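Chapter 7
Interlocking Bricks and Small Assemblies

Chapter contents
7.1 The stud-and-tube joint
7.2 Naming bricks by size
7.3 Stacks, offsets and stability
7.4 Loose parts, stacks and models on one surface
7.5 Recording an assembly
7.6 Exercises in measurement

Before you begin
You should be able to read a caliper to a tenth of a millimeter (Chapter 2) and draw a simple top view and side view to scale (Chapter 4). The terms "clearance fit" and "interference fit" were defined in Section 5.3 and are used here without further explanation.

Introduction

Chapters 5 and 6 dealt with joints that need a fastener or an adhesive. This chapter deals with joints that need neither. The plastic toy brick is used throughout because it is cheap, easy to find and made to a fine tolerance. The same ideas apply to snap-fit housings, stacking crates and modular shelving, which are taken up in Chapter 8.

A toy brick holds to its neighbor by friction. The round studs on the upper face of one brick press against the inner walls and tubes of the brick above it. The parts deform slightly as they are pushed together, and the force needed to return to their original shape produces the grip. No part of the joint is locked. A straight pull that exceeds the friction force will separate it, and so will a prying force applied at one end, usually at a much lower value.

This difference between straight pull and prying is the main subject of Section 7.1. Students who have taken apart two thin plates with a fingernail already know the result. The calculation shows why a long brick is easier to pry than a short one with the same number of studs.

Brick sizes

Bricks are named by the number of studs across the width and along the length. A 2x2 brick has two rows of two studs. A 2x4 brick has two rows of four. The height is not part of the name, and in this book "brick" always means a part of full height. A part one-third as high is called a plate. Where a drawing in this chapter gives a size without a height, assume full height.

Color is not part of the name either, but it is the easiest way to tell parts apart in a written record. The record sheets in Section 7.5 have a separate column for it. Write the color as seen under the working light. If two people disagree on a color (gray and dark gray are the usual case), write both and mark the line for review.

Working surface

The exercises are done on a flat table with no cloth. A surface with visible stripes or grain is acceptable and is useful for judging angles by eye, provided the lines are straight. Do not use the lines as a scale. The Irby bench mat, which carries a printed grid, is used only in Section 7.6.

Parts fall into three groups once they are on the table. Loose parts are single bricks, lying at any angle. Stacks are two or more bricks joined through their studs. Models are assemblies meant to stand for something else, such as a vehicle, and often include special parts that have no size name. A minifigure is treated as a model for the purposes of this chapter, even when it arrives already put together.
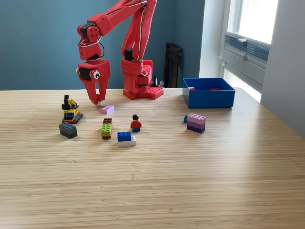 Figure 7.1. Loose bricks, stacks, a minifigure and a construction vehicle on a striped wooden table.

Figure 7.1 contains all three groups. The dark gray and lavender-pink 2x4 bricks are loose. The lavender-pink brick lies flat with its studs up, and the dark gray brick is turned at a slight angle. Both would be entered on the record sheet as single parts, with the angle noted only if the exercise asks for it.

Two of the stacks need more care. One is a plain stack of three: dark brown, lime green and red. The other has a blue 2x2 brick joined to the left end of a longer white brick, so that studs of the white brick remain exposed on the right. A stack of this second kind is called an offset stack. Its center of mass does not lie over the middle of the lower brick, and its remaining studs are available for further joints. Both facts matter in Section 7.3.

The vehicle is counted as one model. Its yellow, blue, black and red areas are not listed separately unless the model is to be taken apart. This rule keeps the sheet short, but it hides information, and Section 7.5 describes a second sheet for work in which every part has to be accounted for.

Stability of a stack

A stack standing on a level table is stable as long as a vertical line through its center of mass meets the table inside the base. For a plain stack of equal bricks the line passes through the middle of the base, and tipping requires a sideways push. The taller the stack, the smaller the push needed near the top. For an offset stack the line moves toward the heavier side. It can be brought outside the base by adding bricks that overhang, and the stack will then fall even though every joint in it is sound.

Students often treat a fallen stack as a failed joint. The two should be recorded separately. A stack that tips over in one piece has failed in stability. A stack that comes apart while its base stays in place has failed at a joint. If both occur, record the one that was seen first and add a note.

Equipment for this chapter

Each pair of students needs:
1 Tromeck parts box, small (123 pieces)
1 caliper, 0.1 mm
1 steel rule, 200 mm
1 spring scale with hook
24 record sheets, form 7-A
1 Irby bench mat (Section 7.6 only)

The larger Rollby box, with 164 pieces, may be used in place of the Tromeck box. The part numbers in Appendix C refer to the Tromeck box, and a conversion table is given at the end of that appendix. Check the contents against the lid before starting and again before closing the box.

Key terms
clutch force - the straight pull needed to separate two joined bricks
exposed stud - a stud with no brick joined above it
offset stack - a stack in which the upper brick is not centered on the lower
overhang - the part of a brick that extends past the brick below
plate - a part one-third the height of a brick

7.1 The stud-and-tube joint

Take two 2x4 bricks from the box and join them through all eight studs. Hold the lower brick flat on the table and pull the upper one straight up with the spring scale, using the Moradi clamp described in Section 5.6. Read the scale at the moment of separation. Repeat with four studs joined, then with two, and enter the readings on form 7-A before going on to the worked problem.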